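Print this page | E-mail this page
Shares: 3 | Comments: 3

Clearing and stacking tableware: speaker notes
Wostdale session on shared kitchens, May, 2:15 p.m. slot

Opening. Say who the talk is for: people who run a shared kitchen with open seating and no dishwashing staff. Skip the background on Wader; it is in the handout. State the question plainly. In what order should a mixed place setting be taken off a table, and what should it be put on?

Definitions, one minute. A setting is whatever one person used at one sitting. A carrier is the flat thing the setting leaves on. A nest is any group of pieces where one sits inside another without being forced. The handout uses "stack" for nests of identical pieces only. Keep to that, because the questions last time got tangled on it.

Carrier first. Put the carrier down before touching anything else, and leave it in the middle of the table. Most people carry the tray under one arm and load it on the fly, which means the first piece goes on off-center and everything after it compensates. With the tray flat on the table, the load can be moved before it is lifted.

Rim and wall. A wide, shallow tray with a flared rim gives a finger hold all the way round, and sloping sides let a plate settle toward the center. The cost is depth. A plate with any height to its side will stand above the tray rim, so two loaded trays of this type can't be stacked. Plan for one layer per trip.
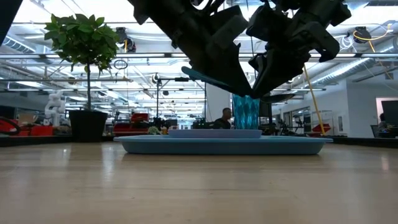 Plate before tumbler. The plate goes into the tray first and is pushed slightly to one side. The tumbler then has somewhere to go that isn't on top of the plate. A tumbler standing on a plate raises the center of mass and slides when the tray tilts. Standing next to it, the tumbler is held on one side by the plate.

Pause here for the rule on tumblers: upright if empty, upright if not empty. Inverting saves no space on a single-layer tray and traps whatever is left in the bottom. Faceted tumblers are easier to grip than smooth ones. Their pattern also hides residue, so check them against a light before they go back on the shelf.

Utensils. Two methods are in use.

Method A, flat. Utensils lie on the plate, handles the same way. Fast to load, slow to unload, and they shift in a turn.

Method B, upright. Utensils stand in the tumbler, handles down. Faster to unload and count, but a long spoon in a light tumbler will tip it. Limit to two pieces per tumbler and put them in at opposite sides so that the weight balances.

Dobre used method A for its first trial and method B for its second. The log covers 3,071 settings in all. Don't read the table out; it is on the sheet. The point to make is that dropped utensils were recorded per 100 settings, so the two trials can be compared even though they were different lengths. The gap between them was smaller than the gap between lunch and evening, and I would not choose a method on that evidence alone.

Color. Herunex assigns color by type: one for trays, one for plates, one for tumblers. It makes sorting at the sink quicker and shows a missing type at a glance. Blue next to lavender is a weak pairing in dim light, and teal next to turquoise is worse. If colors are being bought new, choose ones that differ in lightness as well as hue.

Table surface. Glossy wood tops show a ring quickly but also reflect overhead lights, and a thin film of water can be missed from a standing position. Wipe along the grain, then look across the top from seat height. Keep plants and anything else permanent at the back edge so that the wiping path is clear from side to side.

Timing. If running late, drop the color section and go straight to the surface. Do not drop utensils; most of the questions come from there.

Likely question: does any of this hold for stoneware? Loading order, yes. Tray depth, no. Heavier plates need a stiffer carrier, and Wader has not tested one yet.

Leave the sheet with the trial figures on the side table by the door.

Print this page | E-mail this page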